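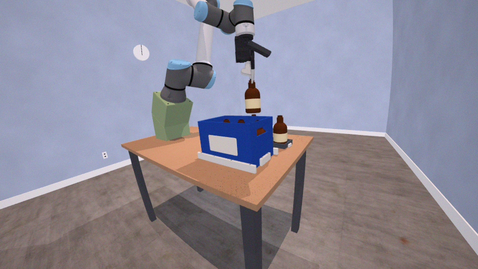
Step 1: Set up the crate task in simulation

Let's get a bottle into a crate! The method we use at Orker is called residual insertion, and it's a lovely one to learn on because you can watch it work (or fail) a few centimeters at a time. A plain scripted planner carries the bottle over the open crate, and a small learned policy adds tiny corrections to every move on the way down.

Load the Mukex scene file and check that the guide pieces are fixed to the table along the crate. If the crate can slide, your policy will learn to push it, and that's a hard habit to train away.

Step 2: Record the scripted runs

Collect 400 scripted episodes before you train anything. Shift the start pose of the bottle a little each time – 4 mm is plenty. Save wrist position, gripper opening and contact force at every tick.

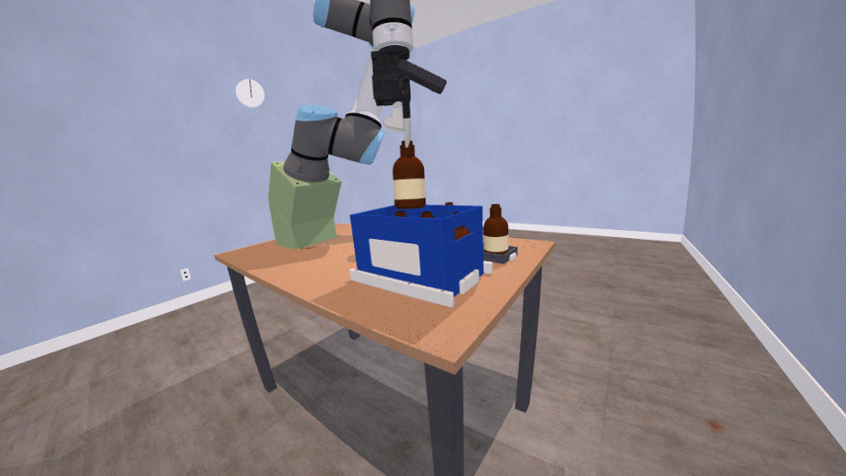 Keep the failed episodes too. Eliseo Sandoval, who wrote our first version, threw his out and got a policy that had no idea what to do when glass touched the rim. Put them back in and it started nudging sideways and trying again, which was so much fun to see!

Step 3: Train the correction

Start with corrections capped at 11 mm. Run the trainer, then test on crate positions it hasn't met. Ours settled after 1,851 updates. If yours wobbles over the slot, lower the cap before you touch the learning rate. 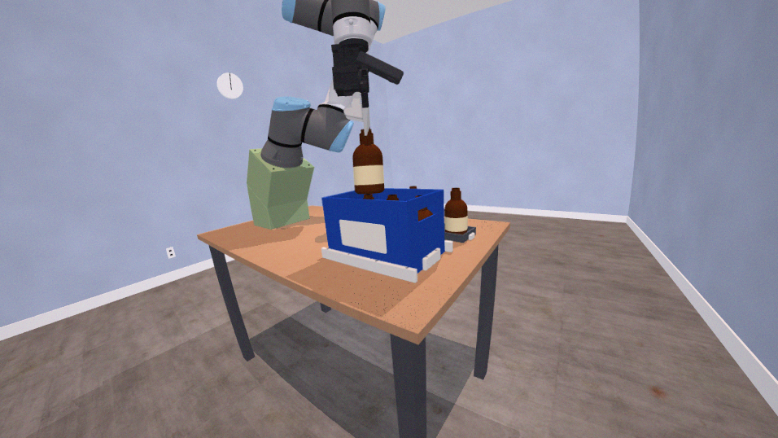

Gallegos, October

Update: the Rollgate branch now reads the cap from the config file, so you can skip the manual edit in Step 3. Old checkpoints still load fine – just rerun the test script once after you pull.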